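Onar Users Board > Simulation > Faults and Safety
Thread: Keep-out zone not enforced after scene reload

skondu_317
Running the Chambi controller against the Onar room scene, the one with the dark double doors and the framed pictures. The keep-out zone around the round table is defined in the scene file and loads without errors. After a scene reload the zone still shows as active in the status panel, but the planner sends paths straight through it. No stop, no warning, exit code 0. The log has 1,532 lines and the word "zone" appears in 2 of them, both before the reload.
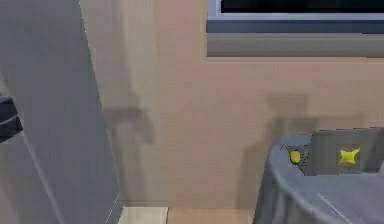 Side view near the window, blue-gray round table or seat at lower right.

I would like to know if this is a known fault before we put the same controller build on the real cell in October.

pallet_jack
Known, more or less. A reload gives every fixed object a new ID. The zone keeps the old ID, finds nothing to attach to and stays "active" with zero volume. Delete the zone and create it again after each reload.

skondu_317
Tried it. It works when I do it by hand. It does not work from the startup script.

pallet_jack
Then your script runs before the IDs are assigned. Add a wait of 100 ticks.

mirelock
I disagree with the fixed wait. It will pass on a fast machine and fail on a slow one, and then you have a safety zone that depends on CPU load. Wait for the scene-ready event and check the zone volume. If the volume is zero, refuse to start.

Also, check which frame the zone is written in. We had one stored relative to the camera. When the view changed, the zone went with it and ended up over open floor.
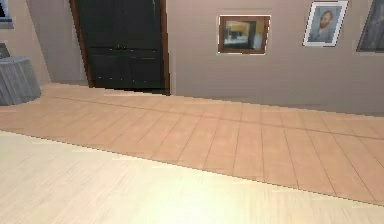 With a zone in the camera frame, the numbers in the status panel look normal because they never change. Convert it to the world frame and print the corner points before and after the reload. If both sets match and the planner still ignores the zone, the ID explanation is right.

skondu_317
Corner points match, world frame. Volume reads 0 after the reload. So it is the ID problem.

pallet_jack
As I said. And the wait is fine for simulation. It is not hardware.

mirelock
The original post says the same build goes on hardware in October. A workaround in a startup script gets copied along with everything else.

kakari_bench
Adding a data point from the Kakari adapter, same room. We see the fault on reload and also when switching between saved viewpoints, but only if the viewpoint was saved with the "restore objects" option on.

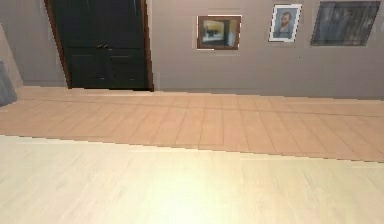
Turning that option off made the viewpoint case go away. The reload case remains. I ran 317 reloads overnight with the option off and the zone came back with zero volume every time, so on our side it is not a timing fault. The zone is never reattached, whatever the delay.

pallet_jack
Every time, even with the zone created again after the reload?

kakari_bench
No. That run was without creating it again. With the zone rebuilt on scene-ready, the volume was correct on each reload I tried, but I have not done a long run of that.

pallet_jack
All right, the event is better than the wait. I still think a hard refusal to start is too much for people who only want to look at paths.

mirelock
They can remove the zone from the file. A zone that is listed as active should be active.

skondu_317
Script changed to use scene-ready plus the volume check, refusing to start on zero. I am holding the build for the real cell until the long run is done. Report filed with Onar, log attached.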